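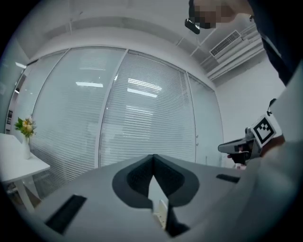 Itziar Bolaños
Técnica de captura, Inex

Ticket 706 – Zekotska pierde la pose en demostraciones con dos pinzas
Estado: abierto
29 de octubre de 2018

El soporte de Makori insiste en que el fallo es de calibración. Ya la repetimos en agosto y el problema sigue igual. De 1.417 demostraciones guardadas, el filtro acepta 661 y rechaza el resto por salto de trayectoria. Me cuesta creer que todas esas las hayamos grabado mal.

Sospecho del entorno. La mampara de cristal con persianas ocupa buena parte del fondo y en ella se reflejan las luces del techo. Las láminas son todas iguales, mal sitio para buscar puntos de referencia. El manual dice que «cualquier oficina sirve». Ya.

Pruebas hechas:
Reinicio del mapa antes de cada tanda: sin cambios.
Movimientos más lentos al cerrar los dedos: mejora algo, aunque quizá sea casualidad.
Actualización a Nimov 2: mismo error, con otro mensaje.

Pendiente: grabar la misma tarea lejos del cristal y comparar. Hasta entonces no doy por buena la explicación de la calibración.

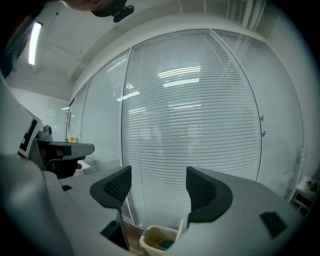 ¿Sirven para entrenar las demostraciones rechazadas si se recorta el tramo del salto?

De momento las dejamos fuera. Al recortar se pierde la relación entre las dos pinzas, y el robot aprendería una posición relativa falsa. Guardad los originales por si Makori publica una corrección.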